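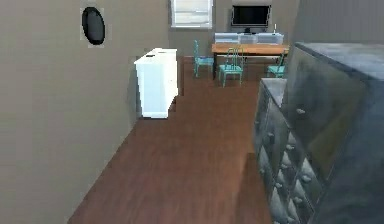
6. Défauts de navigation en simulation

6.1 Objet

Cette section traite de l'arrêt par défaut du module de navigation Drekilum lors d'un essai en intérieur simulé. Elle s'applique à la chaîne Sirbridge équipée du planificateur Pimska. Les défauts de licence et de réseau sont traités en section 9.

Le défaut le plus fréquent porte le code N-31 (« cap incohérent à proximité d'un obstacle »). Il se produit lorsque la carte locale et l'odométrie divergent alors que l'agent longe une surface verticale. L'agent reçoit encore des consignes de vitesse, mais le planificateur ne garantit plus la distance de sécurité.

ATTENTION – Ne jamais acquitter un défaut N-31 en mode « reprise automatique » si la même politique est chargée sur une base mobile réelle. Couper d'abord la liaison avec la base (menu Cible > Détacher).

6.2 Avant toute intervention

1. Mettre la simulation en pause. Ne pas la fermer : le tampon d'événements est perdu à la fermeture.
2. Relever le code complet affiché dans le bandeau d'état, suffixe compris.
3. Exporter le journal (Outils > Journal > Exporter). Le tampon conserve les 200 derniers pas.
4. Noter la version de la scène et celle de la politique.

Remarque : un journal exporté après réinitialisation ne contient pas la pose au moment de l'arrêt. Il n'est pas recevable pour une demande d'assistance.

6.3 Contrôle visuel de la pose d'arrêt

Ouvrir la vue embarquée au dernier pas enregistré et la comparer à la vue cartographique. 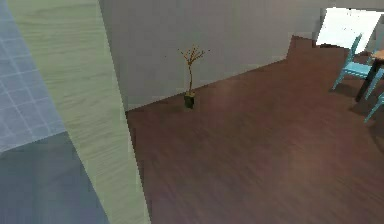
Un arrêt N-31 se diagnostique d'abord par la distance à l'obstacle le plus proche. Dans la vue embarquée, chercher une surface qui occupe une large bande de l'image et dont le bord fuit en diagonale. Le panneau vert pâle à veinage de bois, très proche du point de vue, répond à ce critère ; le mur gris et la plante en pot placée à son pied fournissent des repères plus éloignés pour recaler le cap. Les chaises turquoise, près de la table, conviennent moins bien : leurs pieds fins sont souvent filtrés par la carte locale au réglage d'usine.

5. Mesurer dans la vue cartographique l'écart entre le contour de l'agent et la surface proche.
6. Si l'écart est nul ou négatif, passer en 6.4.
7. Si l'écart est positif, passer en 6.5.

6.4 Interpénétration du maillage de collision

Le maillage de collision est parfois décalé par rapport au maillage visible, en particulier sur les scènes converties avec l'outil Fragkou. L'agent peut alors s'engager dans une cloison sans qu'un contact soit signalé.

1. Activer Affichage > Maillage de collision.
2. Vérifier la superposition avec les arêtes visibles des portes, cloisons et meubles bas.
3. En cas de décalage, régénérer le maillage (Scène > Collision > Recalculer).
4. Recharger la scène, puis replacer l'agent à la pose de départ.

Des bords en escalier à la jonction du sol et des parois ne constituent pas un défaut de collision. Ils relèvent de la résolution du rendu et n'ont pas d'effet sur le planificateur.

6.5 Dérive d'odométrie

1. Désactiver le bruit d'odométrie et rejouer le trajet à partir du journal.
2. Si le défaut disparaît, porter le paramètre fenetre_recalage de 4 à 6.
3. Réactiver le bruit et rejouer le trajet avec la même graine.
4. Si le défaut persiste, rétablir la valeur 4 et transmettre le journal à l'assistance.

PRUDENCE – Ne pas augmenter le rayon de sécurité pour masquer le défaut. Les passages étroits entre meubles deviennent infranchissables et l'agent s'arrête avec un code N-12, sans lien avec la cause initiale.

6.6 Remise en service

Acquitter le défaut (Maj + F4), puis exécuter un trajet complet à vitesse réduite. Rattacher la base réelle seulement après un trajet sans code N.

Révision de la section : 17/2/25. Rédaction : Elaine Cordeiro. Vérification : Halvard Kvam.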